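Gripper keeps letting soap blocks slide - pads, fingers or settings?

Posted in Small Automation Help by Kazimiera Kaczorowski

Hi all, hoping someone has been through this. I look after the one pick station at Cotham, where we make soap in ribbed blocks and put them in cartons. The gripper is a plain two-finger job, black plastic fingers, each on its own pivot, and it ran happily from spring until November. Now it drops a block every so often, always on the way up and never while it's being carried across. I've put the closing force up twice and I'd like to stop before I start marking the product.
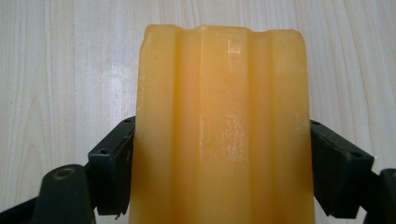 The blocks come from Skemberg and they do vary a bit. One batch will have nice square ends and the next will be crumbly along the top. I did wonder if that was the whole story, but I ran 700 from the good batch yesterday morning and still had drops, so I'm back to looking at the gripper. The fingers open and close evenly as far as I can tell, and there's no play in the pivots when I waggle them by hand. I've not touched the pads since I fitted them. Do I clean them, swap them, or is it something else? 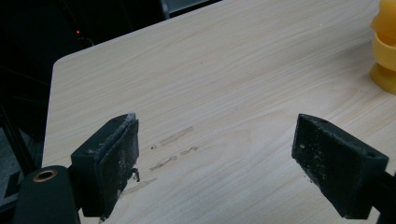

Fingers open over the bench, fluff on both pads

Cable and air side all checked, before anyone asks.

Lakatos

Clean the pads first! That fluff is your problem, or most of it. Ours went the same way (candles, but wax and soap are much the same for this). Lint sticks to the pad, then you're gripping on lint. Switch off, lock the air off, and press parcel tape on and peel it away a few times. After that a barely damp cloth, then let them dry properly. Don't use solvent until you know what the pad is made of - I ruined a set with brake cleaner and had to wait ages for new ones.

Once they're clean, put your closing force back to where it was in spring. If you leave it up you'll never know which change did the trick.

I wipe ours every 2000 picks and swap the pads when the surface stays shiny after a wipe. And do both sides together, even if one looks fine. I swapped one once and the block crept sideways all afternoon.

clollari

replace the fingers, had same thing, new fingers sorted it

Skemberg_Pete

I'd leave the fingers alone if the pivots are tight. Have a look at how high up the block you're gripping, though. If the pads close near a crumbly end they've got less to hold, so drop the pick point three millimetres at a time and try a tray at each height. Also slow the first bit of the lift. Ours used to snatch, and I only spotted it when I stood and watched from the side with a cup of tea.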